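Student Robotics Forum > Simulation > Two-hand sorting task, scoring question

kuusisto_lab
Posted March 17, 2021
Our course project is color sorting with a simulated humanoid: red tray, blue tray, and each object goes in the tray of its own color. Both arms are available. Elli Nurmi wrote the scoring script and I maintain the controller. The script gives a point when the object is inside the tray boundary and the hand is open. 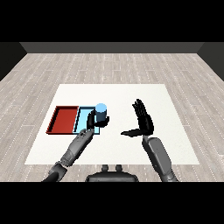 My problem is with the release check. It waits 5 frames after the fingers open and then reads the object pose. Cylinders can still be rocking at that point, so a placement that later tips over gets full credit. I want to raise the wait to 17.

trella17
Waiting longer only hides it. Threshold the object's velocity and drop the frame count.

s_rodrigues
Disagree with trella17. Contact jitter in our build kept the velocity above any threshold we tried. We ran 1000 episodes in January and the fixed wait was more repeatable. Check your solver step before changing the script.

kuusisto_lab
Solver step is the course default. Tiina Halonen asked us not to touch it, so that all teams are comparable.

The other open item is cubes. The planner can bring both hands in on one small object, and the script has no rule for that.

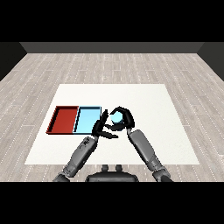

Light blue cube in the right hand, left hand alongside, both trays empty.

trella17
Why use two hands on a cube that size? Lock the left arm and save the planning time.

s_rodrigues
The handover is part of the assignment, at least in our section. I would score it separately from placement - one point each.

kuusisto_lab
Separate points works for me. Elli will add a handover flag. I'm keeping 17 frames for now and will log velocity next to it.

trella17
Post the log when you have it. I still expect the threshold to win.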